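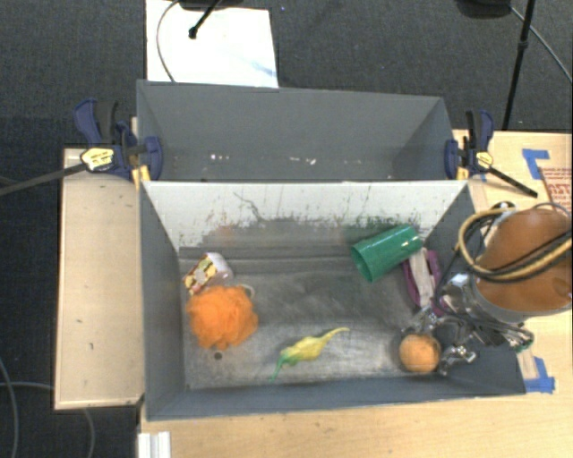 The robot learning group at Luron has spent most of the year teaching an arm to take things out of one bin and put them in another. Its leader, who has a doctorate and two children, is aware that one of the children could do this at eighteen months.

"She was slower to set up," the leader says. "But she needed less cable."

The project is called Goodall, and its question is a modest one. When an arm practices on its own, should it go for the objects it is already good at, or the ones it keeps dropping? The usual answer is to let it choose at random. Goodall keeps a running guess of how likely each grasp is to work, and sends the arm after whichever object it is least sure about.

"A ball is a ball," the leader says. "After a while you learn nothing from it. A bath pouf is different every time you touch it. I have developed strong feelings about bath poufs."

In the October trials the arm made 3094 attempts. Left to choose at random, it needed 754 of them before it could be trusted with a set of objects it had never handled. With the new rule it got to the same point in 237. The rest went on repeats, checks and one long weekend when the software was certain that a scratch on the bin wall was an object and tried to pick it up.

"It was very uncertain about the scratch," the leader says. "So it kept going back. You could say the method worked perfectly."

They fixed that by making the system lose interest after a few failures in the same spot, a change that took an afternoon to write and two weeks to agree on. It also cured a habit of chasing glare on anything shiny.

I ask how the test objects are chosen. There is, I'm told, a protocol, and the protocol is the discount aisle. Cups, toys and small packages go in together, some stiff and some soft, and they get swapped when they wear out. The bins stay. They are held with bar clamps, an arrangement described to me as temporary in a tone that suggested I not ask since when.

A partner lab at Mamholm wants to repeat the work with a different hand, and there the leader turns cautious. "Our guesses are about our fingers. Give it other fingers and I'd expect it to be wrong for a while – confidently, too."

The next round starts with 126 new objects. Several of them are bath poufs.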